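Home > Storage and Organizing > Toys and Playrooms
Topic: Straight-sided or sloped bins for mixed toys?

kojo_amegashie
August 20, 2003
I need to replace the toy bins in the back room at our church nursery. The old ones are Plokmont, the tall kind with straight sides and a lid, and two have cracked at the corners. The budget is small. I have looked at the Holtstead open bins, which have sloped sides and no lid, and they cost less. The toys are a mix of plastic animals, vehicles, blocks and other odds and ends. Does anybody use the sloped kind every day? My worry is that we lose a lot of room at the bottom.

tinbox
You do lose room. I measured mine and the floor of the bin is a good bit smaller than the top. If you have shelves, get straight sides. Sloped bins leave wedges of dead air between them and you end up fitting fewer per shelf.

MiekeC
We went the other way two years ago and I wouldn't go back. Kids can see into a sloped bin. With the tall Plokmonts they dumped everything out to find one dinosaur. Also the sloped ones nest when empty, so at the end of the summer program I can put six of them in one stack in the closet.

tinbox
Nesting only matters if they are ever empty. Mine never are.

MiekeC
Then you have too many toys, which is another thread.

parkside_dad
Does no lid bother anyone? We get dust.

MiekeC
Things that get played with every week don't get dusty enough to matter. I wash the whole lot once a month anyway. Puzzles and anything with small parts go in zip bags on the high shelf.

rlw
Whatever you buy, check the bottom first. I had an Erneck bin with ribs molded across the inside and every little wheel and shoe got stuck between them. Smooth is better. Van Beek part 959 has a smooth bottom if they still sell it. Mine is a 40 quart and it's fine for blocks. Too heavy for a four year old to drag when it's full, though.

tinbox
Too heavy to drag is a plus in my house.

kojo_amegashie
Thanks all. No shelves in that room, just a low table and the floor, so the wedges don't bother me. What about color? The Holtsteads come in clear, gray and red. I was leaning clear so they can see what's inside.

parkside_dad
Clear scratches and looks dirty in a few months. I'd get red.

MiekeC
Disagree on red. Half our vehicles are red and they vanish in it. Clear is OK if you don't mind the scratches.

rlw
Gray. Bright toys show up in it and so do most of the dull ones. In an open gray bin with plain sloping sides, even the olive toy can be picked out against it, which is more than I could say for the dark green bin I had before. It sits partly on pale wooden surfaces, with dark charcoal floor covering next to it. That woven kind shows every pale speck, so if your nursery has something similar, plan on sweeping around the bins. And keep loose cables clear of where the kids sit down to play.
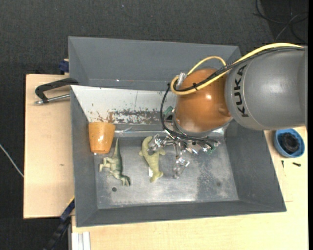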